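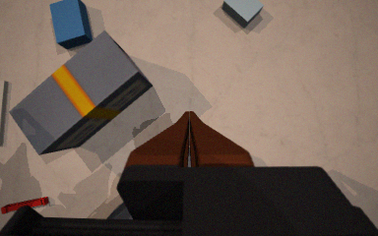 Underwater and Outdoor Recreation Program, Student Projects
So my project was supposed to be a review of snorkel fins, and then in June it became a project on how beginners kick. I'm glad it did, because I got to spend a whole lot of mornings in the pool instead of reading catalogs!

The question I ended up with was pretty simple. Do new snorkelers use less energy with long fins or short ones? Hakim Khoo and I each had a guess (he said long, I said short) and our advisor, Rozália Boros, told us to write the guesses down before anyone got wet. We did. Mine is still taped inside my notebook.

We recruited from the intro swim class. You had to be able to swim 200 yards without stopping and you couldn't have used fins more than a couple of times. Everybody swam the same 400 yards face down with a mask and snorkel, once in each pair, with a long rest between. We took pulse at the wall with two fingers on the neck, which is harder than it sounds when the person is panting and laughing at you.
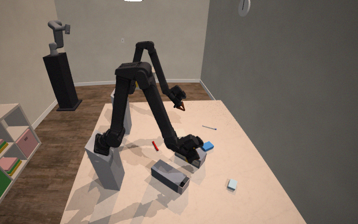 The first week was kind of a mess. I'd put the short fins first for every single swimmer, so by the time they got to the long ones they were tired and grumpy, and of course the long ones looked terrible. Usa Jaidee caught it when she was reading my log over lunch. We threw that week out and started over with a coin flip for the order.

Fit turned out to be a bigger deal than blade length. The long pair was a Vaner in one foot size only, and if your heel slid around you bent your knees and did this bicycle thing that goes nowhere. Neoprene socks fixed most of it. I should have bought those on day one.

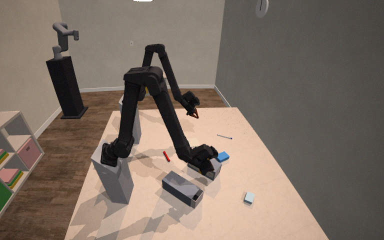
After that the numbers settled down. Resting pulse for the group averaged 72. I won't paste the whole table here (it's in the appendix), but the short fins came out a little easier for most people, and the swimmers who already kicked from the hip did fine in either. One guy hit 98 at the wall in the long fins and barely looked like he'd moved. He plays water polo, so I probably shouldn't have let him in.

Hakim wants me to mention that our group was small and that pulse by hand is rough. He's right. If I did it again I'd borrow chest straps and film from the side.
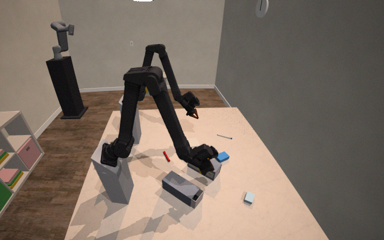
2 min read
What I'd tell a beginner: get the pair that fits, go short if you can't decide, and practice your kick holding the wall before you worry about gear. Thanks to Davoud Vahidi for opening the pool at 6 a.m. and for the coffee.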